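The Line Item

The request came back on 2023-04-26 with one word written beside line 36. The word was "why."

Jadwiga Bielecka read it standing up, with her coat still on. Line 36 was the second arm. She had asked for two arms, one vise, a set of spare finger pads and a service plan, and the plant at Plomitz had approved everything except the thing that cost money.

She hung up her coat and went to find Aivar Ots. He was at his desk with the simulator open, eating crackers out of the sleeve.

"They want to know why two," she said.

"Because one is busy."

"I can't write that."

"It's true, though."

She pulled over a chair. The Plenuvar quote was good until June, and after that the price went up. The other bid, from Trurkemon, was lower and didn't include the gripper. She had put both into a spreadsheet and the spreadsheet had not helped. What she needed was a cycle time, and there was no arm in the building to time.

"Show me the vise again," she said.

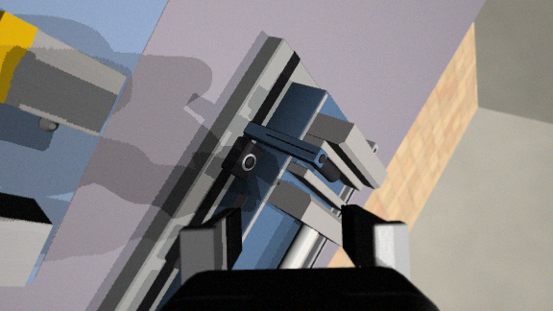
"Eighty seconds a part," Aivar said. "That's with the short approach. If it comes in from the other side it's longer."

"How much longer?"

"I haven't run it."

"Edwards is going to ask."

Edwards ran purchasing. He had been there longer than either of them and he remembered every machine that had gone under a tarp. There was a parts washer he still brought up at budget meetings. He didn't dislike robots. He disliked paying for floor space twice.

Jadwiga wrote 80 on the back of the request. Under it she wrote 171, the number of parts on the order for an average shift. She multiplied, then divided to get hours, and looked at the answer for a while.

"That's under four hours," she said.

Aivar stopped chewing. "It can't be."

"You do it."

He did it on his phone. He got the same thing. One arm would be finished before lunch and would have the rest of the shift to itself.

"I thought it was busy," she said.

"I was thinking of the sorting too. The vise and the sorting, both."

"Did we put the sorting in the request?"

They looked. They had not. It had been in the first draft, and somebody had taken it out to keep the request to one page. Jadwiga was fairly sure it had been her.

"Then let's see if one arm can do both," she said. "Same base, same mat. Don't move anything."

Aivar put the crackers in a drawer and switched to the room view.

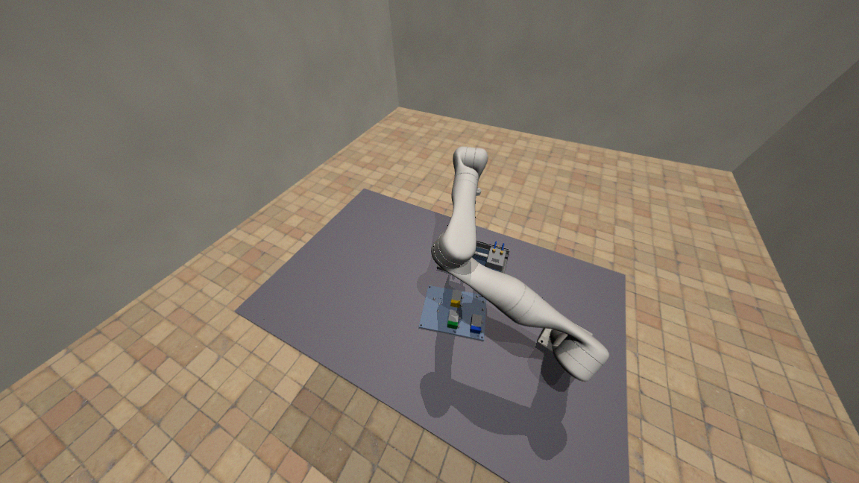
They stayed until nearly 50 minutes past closing. Aivar ran the sorting job, wrote down the time, and ran it again with the speed turned down to what the safety people would allow. Jadwiga kept the tally. With both jobs on one arm the shift filled up, but it did not run over. There was enough left for a pad change.

"So we don't need two," Aivar said. He sounded a little sorry.

"Not this year."

She opened the request and deleted line 36. The total dropped so far that she checked the formula. Then she added the sorting back in, which pushed the whole thing onto a second page, and she let it.

"What are you going to tell Edwards?" Aivar asked.

"That he asked a good question."

"He'll bring that up for ten years."

"Probably," she said. She attached the new times, saved the file and went to get her coat.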